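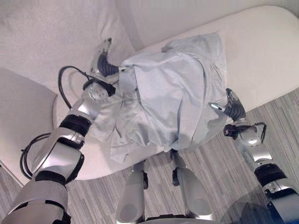

From: Waltraud Thaler
To: Flostham house list
Subject: Re: [flostham] Folding things on the sofa

Thursday, early evening

Hello all,

Replying to the list instead of to Kesar alone, as three separate people have already stopped me on the stairs to give me their views, and I would like them to have to type them out.

Kesar wrote:

> Since the laundry room table went, we have been doing all the
> folding on whatever is nearest, and in our place that is the
> white sofa. I am not proud of it. Light things are fine. Big
> light things are a misery. I have a thin cotton throw, sort of
> gray, sort of blue, and every time I fold it on the seat it
> ends up as a lump with corners. My method so far is to hold
> two corners, shake, and lower it while hoping.
>
> 1. Is there a proper way to fold something this floppy on a
> sofa, without a table?
> 2. Does anyone worry about the upholstery? Ours is off-white
> and it was not my choice.
> 3. Is the table coming back?
>
> Kesar, second floor

Taking these in the order you asked them, even though I know everybody will skip to the third.

1. Yes, there is a way, and your trouble starts with which corners you pick up. With a thin cloth that has been sitting in a basket, people grab the first two corners that come to hand, and half the time those are opposite corners. Then you have a cloth hanging on the diagonal, creases running slantwise all over it, the top bunched up and a flap or two hanging down looking for trouble. You can shake that until Sunday and it will still be a diagonal. Put it down, find one short edge, and run your fingers along it from end to end until you have both of its corners. My mother could do this without looking. I have to look.

Once you have a real edge, stand in front of the sofa and lay that edge against the bottom of the backrest. Let the rest come toward you over the seat. If it is a big throw it will hang over the front, and that is fine, it is even useful, as the weight of the hanging part pulls the creases out for you. Smooth it with the flat of your hand from the back to the front. Bring the hanging edge up to meet the back edge. Now you have a long strip that fits on the seat, and you can fold it in from the ends like a letter.

Seat cushions are soft and a table is not, so press lightly. If you lean on it you get a dip, and the cloth follows you into the dip. I fold the ends toward the middle and leave a gap of about two fingers between them, then close it like a book. Without the gap it fights back.

One more thing about floppy fabric. Do not try to get it perfect while it is in the air. I have watched grown adults in this building stand with their arms out like scarecrows, waiting for a throw to become a rectangle. It will not. Air is for getting the lint off.

2. On the upholstery: I have had a pale sofa for longer than some of you have had leases, and clean laundry has never marked it. What marks it is laundry that is almost dry. Also anything dark and new. The year I bought navy towels I folded them on the seat exactly once, and there was a bluish patch on the left cushion until I turned the cushion over, where I assume it still is. If you are nervous, spread an old pillowcase or sheet first. A sheet under a sheet does get confusing, so choose one with a pattern.

If there is already a mark, try a barely damp white cloth and stop before you get interested in it. Most of the damage I have seen to pale sofas was done by people cleaning them. The spray that Stankevičius sells at the counter is all right on ours, but I make no promises about yours, and please try it on the back first, low down, where only the skirting board has to live with it.

Check the armrests too. People drape the finished pile over the armrest, and then somebody sits down with coffee, and then we are having a different conversation.

3. The table. The top came away from its legs in September, as some of you will remember, particularly the person who was sitting on it. Fliltotholm quoted us 585 for a new one with a wipe-clean surface, which I thought was high, and then 65 to repair the old one, which I thought was suspicious. I have asked for the repair. There was also a suggestion at the last meeting that we refit the whole laundry room for 3,000, with a folding counter and better light. I am in favor of the light.

So yes, it should be back, but I have been given no date and will not make one up. Until then the top is leaning against the wall behind the dryers. Please do not lay it across two machines and fold on it. I know who did, and I know it worked very nicely until the spin cycle.

If anyone has a folding table they can lend in the meantime — a card table, a pasting table, I am not fussy — reply here or leave a note in my mailbox. It needs to stand up to bed linen and mild disagreement.

Also, a single gray sock with a darned heel has been on top of the left-hand dryer for a while now. I have moved it to the windowsill, where it is no happier.

Regards,
Waltraud Thaler
ground floor, door next to the bikes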